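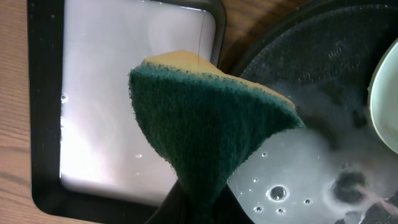 **Stiva two-arm dish station, after one November and most of a winter**

I put off writing this review until the newness had worn off, and it has, so pour yourself something and settle in. I run the kitchen at Fodircombe, a small residential retreat where we feed 30 people at lunch and a few more when there's a course on. We rented the Stiva for four months with an option to buy, and I've just sent in the form to keep it (March 2, 2026, if you're counting the months along with me).

First, the good. It's patient in a way that none of us are by two in the afternoon! Plates and bowls are what it likes best. One gripper takes the sponge and the other is free for the dish, and you set out the basin and the dirty things within reach on the table, and then you go and do something else. I chose a plain household sponge over the special pads that Irkero sells for it, and I've been happy with that choice - they're cheap, every store has them, and when one looks ragged you toss it.

Speed is another matter. A full lunch takes it 75 minutes, and Javiera Cabral, who has washed up here longer than I've cooked here, could beat that with a radio on and a cup of tea going cold beside her. If you're buying one to get finished sooner, please don't.

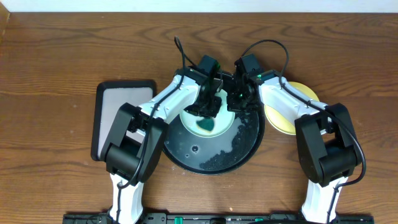

What has changed is who stands where. Javiera used to be at the sink for the whole of the afternoon, and her wrists were bad enough that she'd started wearing a brace on the right one. Now she sets up the table, keeps an eye on things, does the roasting pans herself (the Stiva can't be trusted with anything heavy or greasy), and spends the rest of the time on prep with me. She asked for that in writing, along with the same hours and the same pay, and she was quite right to. I'd tell any manager to have that talk before the crate arrives. We had it a week after, and it was an uncomfortable week.

She misses some of it, I should say. The sink was where people came to chat, and for a while the afternoons were too quiet. We've moved the stools over to the prep counter, which has helped a bit.

Smaller grumbles: suds get everywhere, so have towels handy and oil your wood more often than you think you need to. The cables want keeping clear when you're reaching across to swap a dish. The printed guide is thin, and I learned far more from the fitter at Vukčević, a lovely man who stayed until 11 at night and ate two helpings of lentil pie while he showed us how to pause the thing in a hurry.

I'm giving it four stars out of five. The missing one is for the pans, and for the guide, and Javiera says I should take off another half for the noise it makes when it's starting up.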